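December, a little after nine in the evening

The kettle has boiled twice and I have forgotten it both times, so I am writing this with a glass of water and a plate of the shortbread that was supposed to be for the neighbors. I promised myself I would keep this up through the winter, and I have already missed most of the week, so tonight gets a long one.

The whole day went to small things. I mean that literally - rings, buttons, beads, hooks, the little odds and ends that have been living in the drawers under the window ever since we moved to Plivis. I have been putting off sorting them for so long that I had stopped seeing the drawers at all. I would open one, push a finger around in it, find what I needed or something close to it, and shut it again. But this morning the second drawer jammed for good, with something wedged up at the back, and I had to take the whole thing out onto my lap and shake it. After that there was no pretending any longer.

So I put on the big gray cardigan, made toast, turned the radio down low, and started.

It is strange how much of a life ends up in a drawer like that. There were the hooks from the curtains in the Steduvley apartment, which I was sure I had left behind, and a bag of glass beads I bought the summer I was going to make everybody necklaces. (I made one. It broke at a picnic.) There was a receipt from Manetti, the old hardware store on the hill, folded up so small it was nearly a pill, and when I got it open it was for picture wire and a tack hammer, 17 dollars and something, the rest rubbed away. I still have the hammer. I have no memory at all of the wire, or of what I can have meant to hang with it.

And there were rings, more than I expected. I don't mean the good ones, which are in the box upstairs where they belong, but the others - plain bands from craft fairs, a curtain ring or two that had got in with them, the one I used to wear on my thumb when I thought that was a very daring thing to do. I tried that one on again, naturally. It still goes on. It did not want to come off, and I had a bad five minutes at the sink with the dish soap, thinking about how I would explain myself at the clinic.

I do like the way a plain silver ring looks against something red. I noticed it years ago, in my aunt's bedroom, where she kept hers on a red saucer beside the lamp, and I have never gotten over it. Everything else in that room was white, the bedspread and the walls and the curtains, and there was that one spot of color with the shine on top of it.

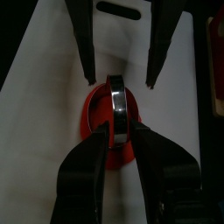
She never wore more than one at a time, my aunt. She had a handful to choose from, and she would stand there in her slip in the morning and choose as carefully as other people pick out a hat. I was allowed to watch if I sat on the floor and kept quiet. I think I learned more about being a grown woman from those mornings than from anything anyone ever sat me down and told me, though I couldn't say what exactly, and I never did get the hang of choosing. I put on whatever is nearest.

Anyway, the sorting. I began with saucers and egg cups and soon ran out of both, and then I moved on to the muffin pan, which I recommend to anybody. Buttons by color in the top row, hooks and eyes in the next, beads in the deep ones at the end. By noon I had filled the pan and most of the kitchen table and had to eat my soup standing up by the stove. The soup was only leek and potato, but I had let it go a bit too long the night before and it was all the better for it.

In the afternoon I went down to Neves for jars. They had the small ones with the screw lids, 50 cents each, and I bought too many and then had to carry them home in two bags with the wind coming straight up the street at me. My hands were so cold I could hardly get the key in the door. I stood in the hall with my coat on until I could feel my fingers again and then, like a fool, went straight back to picking up seed beads.

I should have stopped there. Cold fingers and seed beads do not go together, and I spilled a whole cup of the blue ones across the floor. They went everywhere, under the stove, under the radiator, into the crack by the pantry door where I expect they will stay until the house comes down. I got most of them up with a damp cloth. I will be finding the rest with my bare feet until spring.

Still, it is done, or the two top drawers are. The jars are lined up along the sill and they look very fine with the streetlight coming through them, particularly the green glass buttons, which I think came off a coat of my mother's. I would like to know which coat. I have a picture in my head of a dark one with a wide collar, but I may have gotten that from a photograph, or from a movie, or just made it up to suit the buttons.

The third drawer is string and batteries and I am not looking at it this side of New Year's.

What else. The pipe under the bathroom sink is holding. I read a chapter before supper and fell asleep on the next one, so I will have to go back and find out who was in the boat. The gas bill came, 378 kilowatt hours on the front and a great deal of small print on the back, and I have pinned it to the board where I can't say I didn't see it. I must write to the dentist, and I must take the neighbors what is left of this shortbread before there isn't any.

I left the thumb ring out, on the windowsill beside the jars. I might wear it tomorrow on another finger, if I can find one it will come off again.

Nearly ten now. I am going to try the kettle one more time and stand next to it.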